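Estine Clothing Room
Call for participants: wardrobe and coat rack sessions
Posted Tuesday, July 2, 2019

Hello, and thank you for stopping to read this! We are looking for people who would enjoy spending a few hours with us hanging up jackets, taking them down again, sorting hangers and generally getting a coat rack into the kind of shape you would be happy to have by your own front door. If you are the sort of person who straightens the coats at a friend's house while you wait for them to find their keys, you may be exactly who we have in mind.

Estine has been looking at everyday household chores for a good while now, and this round is all about outerwear. We did kitchens last year (some of you will remember the week of the soup bowls, and thank you again for your patience), and before that we did beds. Coats are harder than they look. A hood flops over, a sleeve turns itself inside out, the shoulders slide, and the hanger you wanted is always at the bottom of the bunch. We would love to see how all sorts of people deal with it, quick or slow, neat or not so neat. 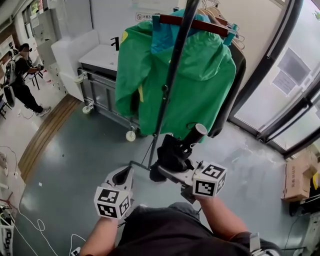 You will be working on your feet for most of a session, with breaks whenever you need them and a proper sit-down in the middle. A typical visit runs three hours, which includes a welcome chat, a practice turn and time at the end to tell us what you thought. There is usually more than one person working in the room, so it helps if you don't mind a bit of company, although you are welcome to get on with things quietly if that suits you better.

What you will be asked to do varies from day to day, but mostly it comes down to these:

Hanging jackets and other clothes on a freestanding rack, and taking them off
Putting umbrellas and small items where they belong
Sorting loose hangers and moving them along the rail
Fastening, folding and smoothing things when they come down
Starting over, cheerfully if possible, when we mix it all up again

You don't need any experience. You do need to be 18 or older, able to reach a little above your own head, and comfortable bending down to floor level now and then. Please wear a plain top with sleeves that won't get in your way, and flat shoes you can stand in. Long hair should be tied back. If you have a sore shoulder or wrist, do tell us before you book and we will talk it over with you. We may be able to find you a lighter session at the folding table.

You will get a consent form to read at home before your first visit. Take your time with it and ask us anything you like. 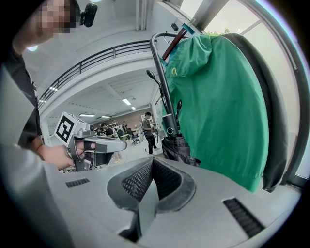 Green hooded jacket and black umbrella on the coat rack.

Sessions are held at our room in the Grernby building, Suite 502, on the same floor as the Ahuja tailoring shop. If you come up in the elevator, turn left and keep going past the big window. Parking is free behind the building after the first row (the first row belongs to Stevitz, and they do tow, so please be careful). The bus stops right across the street.

We have 11 places open for this round, and the sessions will carry on through October. You can sign up for a single visit or for several, and we are happy to work around school pickups and shift work as best we can. Participants are paid for their time, practice turn included, and we cover bus fare both ways. Tea, coffee and a truly generous supply of crackers are on us.

To apply, send a short note to Mohsin Mohmand, who looks after bookings at Estine, or leave one for him at the front desk. Tell him your name, the days that usually suit you, the best way to reach you, and whether you have taken part with us before. There is no need for a resume! Friends and couples are welcome to apply together, but please send a separate note for each person so that nobody's booking gets lost.

Mohsin answers every note himself and normally gets back to people within a week. If you haven't heard by then, please write again.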